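Hendis Hall spring walk-through – checklist and comments
Filled in by Bit-na Lim, March

Hello everyone, and thank you for bearing with me again. I have kept the same order as the fall checklist so you can lay the two side by side, and I've added my comments wherever a plain yes or no felt a bit stingy. The hall came through the winter in better shape than I feared, I'm happy to say!

ENTRANCE AND HALLWAY

Front steps sound, no loose edges: Yes
Handrail firm: Needs work
The rail on the left as you go up has a wobble at the bottom post. It held when I leaned on it, but I wouldn't want anyone's grandmother to trust it with her full weight. Please tighten before the next dance night.

Door opens outward without sticking: Yes
Doormat flat: No
One corner curls up again. I turned it around, which we all know only buys us a month or so.

Exit sign lit: Yes

MAIN ROOM

Posted limit visible (98 people): Yes
It is now on the wall by the coat hooks, where it can be read with the door open or closed. Thank you to whoever moved it.

Floor free of trip hazards: Mostly
There is a raised board near the stage. I put tape over it, bright yellow, and I know it isn't pretty, but please leave it there until the board is fixed.

Chairs stacked no higher than marked line: Yes
Curtains clear of the heaters: No
The long ones on the street side hang right over the heater when they are pulled back. I tied them up with ribbon for now. Proper hooks would be so much nicer.

Side exit clear: Yes, after I moved the folding tables
I do understand that the tables have to live somewhere, and that corner is handy, but a person hurrying out in the dark will find them with their shins.

KITCHEN

Extinguisher in place, needle in the green: Yes
Fire blanket in place: Yes
Stove knobs all present: No
The back right knob is missing, and someone has been using pliers. Oltuneck Supply can order one for us, and until then I've put a note on that burner.

Hot water at the tap: 38 seconds to come through, which is slow but no worse than last year
First aid box stocked: Partly
We have enough bandages to wrap a horse, and no burn gel or tweezers at all.
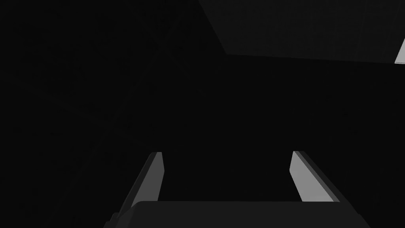 STORAGE AND BACK STAIRS

Light switch works from both ends: No
Only the bottom switch works, so anyone coming down has to feel for the first step. This is the one item I would call urgent.

Stair treads secure: Yes
Heavy things on low shelves: Yes
The big soup pots finally came down from the top – my back thanks you.

Paint cans closed and labeled: Mostly
Two have no labels. If they're yours, come and claim them, please.

COSTS

I have set aside almost $800 for the switch, the rail and the raised board together. The curtain hooks and first aid items can come out of petty cash. I'll go around again once the switch is done.

Bit-na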